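Pluno now says housework can give you "a full workout". I've had the app since April and I'd like to see the sums.

1/ It gave me 2,844 steps for a morning at my desk in Clamham. I got up twice, once for tea and once to shout at the printer.

2/ The badge for 1,000 steps went off on the bus to Kukham. Sitting down. It's a bumpy road but come on.

3/ Their help page says the count "may include other movement". So it isn't a step count then, is it? It's a wobble count.

4/ A mate swears by the Cantero band instead. Same walk, same pace, and his read 80 steps lower than mine by the corner shop. Which one is wrong? Could be both. He's paid more for his so he's sure it's mine.

5/ And now there's a "home mode", 40 points for sweeping a room. What size room? How dirty? It doesn't ask. You press a button and it believes you.
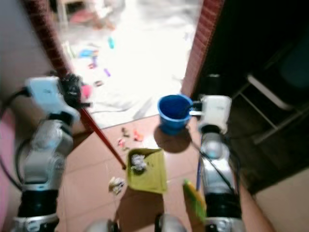 6/ Points for housework only make sense if somebody has worked out what the work is, and I can't find any sign they have. Take a tiled floor by a doorway, with a yellow-green dustpan down on it and a blue cup to keep clear of the tiles. Is that one sweep or three jobs? Pluno would hand over the same 40 either way. I've switched home mode off and I'm keeping the free bit until the trial runs out.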